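Skeltden Stage Monitor
6-inch powered wedge for singers and small bands

I've been singing in a reggae and soul band for long enough to have strong feelings about monitors, and most of those feelings are bad. So when Abilio Cifuentes asked me to help him build one that a singer would like, I said yes before he'd finished asking. The Skeltden is what came out of his shop in Tresta. I write these pages, I answer the emails and I still take one to every gig I play.

It's a small wedge with a 6-inch driver, 14 pounds, and you can carry it in one hand with your mic bag in the other. I've done it up three flights of stairs at the Sepúlveda, where the elevator has been broken since I was in high school!
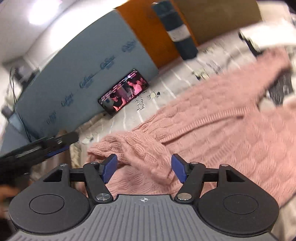

Blue pads over pink fabric

What does it sound like? Voice first. Abilio wanted a flat speaker and I wanted to hear my own consonants over a loud bass player, and we argued about that for most of February. You get a switch on the back now. Down is his setting, up is mine. (Leave it up for vocals. Try it down if you're putting keys through it.)

There are two inputs, one mic and one line, each with its own volume knob, plus a thru jack so you can run a second wedge for your backing singers. The knobs are big enough to turn in the dark. I asked for that, and for the rubber feet, after my old monitor walked itself off a stage in Ulham in the middle of a ballad.

It won't fill a room. People write and ask me this a lot, so please hear me — it's for you, on stage, and your audience needs a proper PA. For an acoustic duo in a coffee shop you could get away with a pair on stands, and Nerea Arroyo does that most weekends, but she sings quietly and she knows it.

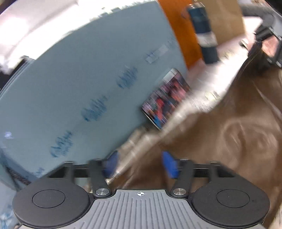

By Estíbaliz Cifuentes
Jun 9, 2018

What comes in the box: the monitor, a power cord, a padded cover and a printed sheet with the wiring on it. Mic cables are extra. The cover comes in black only for now.

We built 600 of the first version and they're gone. The new one has a quieter fan and a metal grille in place of the cloth one, which got beer in it. If you have an older one and want the new grille, Anqi Fang in our parts room can mail it to you with the screws. You'll need a small Phillips screwdriver and a bit of patience with the bottom corners.

Price is $600 each, or $1,000 for two shipped together. Pickup in Tresta is free, just email me first so somebody's there to open the door.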